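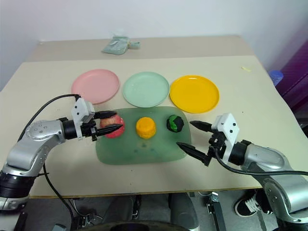 Two arms, one tray, three plates. Sorting station at the Mundholm site.

Oct 18, 2026

I have worked in the packing room at Mundholm for most of my adult life. We put together mixed food trays for events and for other people's canteens. The work is picking things up and putting them down in the right place, and then doing it again. In April the company started bringing in arms to do part of that, and a few people who used to work with me have written to ask how it's going. This is my answer to all of them.

First, the arms are not on the line yet. They have a table of their own, in a side room with white walls, and one of us is with them whenever they run. The supplier is a small outfit called Harnik. They come by when something needs changing, and between visits it's us.

The task is simple to say. Items come on a tray and each one goes to the correct plate. The plates are plain colored plastic, so it is easy to tell from across the room whether a thing ended up where it should. We use a lot of different items. Round ones are the hardest, and an apple is worse than you would think. If the fingers close a little above the middle it slides down and away, and if they close too low they bump the tray. Soft things have their own trouble. You can squeeze an apple and get away with it. You can't do that with cake.

I was trained on it over 2 weeks. Before that I had never worked with anything more complicated than the label printer. Most of what I learned was when to stop the arms, how to reset them, and how to write down what went wrong so that someone at Harnik could use it. The writing down took me longest. My first notes said things like "dropped it again." Now I put which arm, which item, how the item was sitting, and whether the fingers touched it before it moved.

A normal run is 100 picks. On my best day so far 23 of them needed a person to step in. On a bad day in the summer it was 52, and we quit early and went back to the line. I don't have a number for how many mistakes a person makes doing the same job, as we were never counted that way. I do know that when I set something on the wrong plate I notice and fix it before I've let go of it, and the arms don't.

Now the part people really wanted to know. Nobody in our room has lost a job over this so far. What has changed is the schedule and who does what. We used to rotate through every position, so you were never at the sorting end for more than part of a shift. Now those of us who are trained on the arms get pulled off the line to sit with them, and the others cover for us. That means they spend longer at the stations nobody likes, the cold one especially. There have been some sharp words about it, and I think the complaints are fair. We asked for more people to be trained so it could be shared out, and two more are starting this month.

Pay is the other thing. Running the arms counts as the same grade as packing. Management says that will be looked at when the trial ends. At the Tindall plant, which started before us, they got a small shift allowance for it, and we have asked for the same. No answer yet.

My hands are better, I'll say that. I had a sore right thumb for years, and with fewer hours of gripping and lifting it has mostly settled down. My back is worse from sitting. The chair in that room was picked by someone who did not have to use it, and I have started bringing a cushion.

I also miss the talking. On the line there are people on both sides of you and the day goes by. At the arms it is one or two of us, and you have to keep your eyes on the table, so conversations don't get far. I listen for the motors more than I expected to. After a while you can hear when a joint is about to stop short.

The plan we were shown has the arms moving out to the line next year, at the first station only, for trays that are the same every time. The mixed orders stay with us. There is a software update coming before then, called Neltum, which is supposed to help with how the fingers line up on round items. I'll believe it when I see it handle a full run of apples.

If you used to work here and want to come by and look, ask at the front desk first. They have gotten stricter about visitors. The coffee machine is still broken.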